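Search this site Enter keywords Go

4 min read

BURKWOOD ALLOTMENT SOCIETY
Minutes of the ordinary meeting, held Friday, 7.30 pm, in the back room at Mestbridge

In the chair: Sajib Sultana
Minutes: Ladan Kermani
Present: as per the sheet, which came back with a ring of tea on it and one signature that may be a drawing of a leek.

1. Apologies
Received from the lower plots in a block. The lower plots have a quiz on Fridays and have asked before whether we might move. We might not.

2. Minutes of the last meeting
Agreed, with one correction. Under item 6, "a heated discussion about the tap" should read "a discussion about the heated tap". The chair said both were accurate. The correction stands anyway.

3. Matters arising
The padlock on the top gate has been replaced. The new code has been sent round by email, put on the noticeboard and, it was reported, written in chalk on the gate. Members are asked to rub this off if passing.

The lost wheelbarrow has been found. It was under the other wheelbarrow.

4. Water
The bill for the half year came to £438, which is up. The chair read it aloud twice, in case it improved. There is thought to be a leak on the pipe between the top gate and the compost bays, where the ground has been soft since January and someone's rhubarb is doing far better than it deserves.

Flokik have looked at it and would want to dig. They have not yet said how deep, or through whom. Plot 9 is the likely candidate and plot 9 made its feelings known at some length. It was agreed to ask Flokik whether they could come in from the path side, and to ask them in writing, their telephone manner having been found wearing.

Hosepipes: the rule remains that a hose may not be left running unattended. A member asked whether a dog counts as attending. It does not.

5. The shed
The shed fund stands at £3,000, where it has stood for three meetings running. Two quotations have been received. The one from Phuthong is dearer but includes a floor. The other does not mention a floor, and when asked about one, the firm wrote back that most customers stand it on "whatever is there". What is there is nettles.

A vote was proposed. An amendment was proposed, that the shed be green. A further amendment was proposed, that it be a different green. The chair ruled that colour could be taken once there was a shed to be that colour. Phuthong's quotation was accepted, eleven in favour, two against, one asleep.

Action: LK to write to Phuthong and ask how soon.

6. Plot inspections
Carried out on a wet morning and in a forgiving spirit. Letters will go to three plots. Members are reminded that "resting the soil" is permitted for one season and that brambles are not a form of rest. The holder of plot 22 wished it minuted that the bath is a pond. It is so minuted.

7. Seed order
The joint order goes in at the end of the month. Minimum order for the discount is £50, which we passed last year on beans alone. Would members please use the form and write the variety as well as the vegetable. "Potatoes, the good ones" caused difficulty last time and led to a sack that is still in the chair's hall.

8. Children's corner
The strip by the water butts has been cleared and is ready to be divided up. The paper put to the meeting suggests small square beds with a path down the middle wide enough for two children and an argument. Sunflowers, radishes and peas to begin with, these being hard to get wrong. It was noted that the society managed to get radishes wrong in 2 beds out of 2 last summer, and the chair asked for this not to be pursued.

For wet days there would be something to do indoors, with toy building pieces put out on a table. 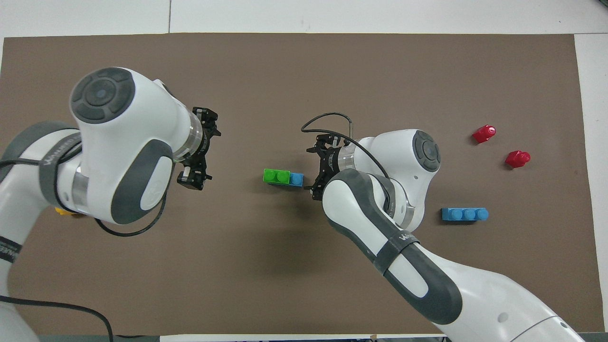
One parent wrote in to say that the beds sounded lovely but could the peas go at the far end, well away from the path, as any pea within reach would be eaten by the first child in and there would be tears from the second. She also wondered if strawberries had been left out on purpose.

They had. After discussion, one bed of strawberries was allowed, under a net. Peas to the far end. Carried without a vote, everyone wanting to get to item 9.

9. Biscuits
The matter of the biscuit money was raised. The tin holds coins, a button and a note reading "IOU, will bring shortbread". No shortbread has been brought. The handwriting was passed round and a number of members became interested in the ceiling. Left on the table until next time, along with the tin.

10. Any other business
A member asked about the heated tap. The chair said we had done the tap.

Bonfires are not allowed before dusk. A member asked what time dusk was and was referred to the window.

The meeting closed at 9.20 pm. Next meeting: same room, same time, bring own mug.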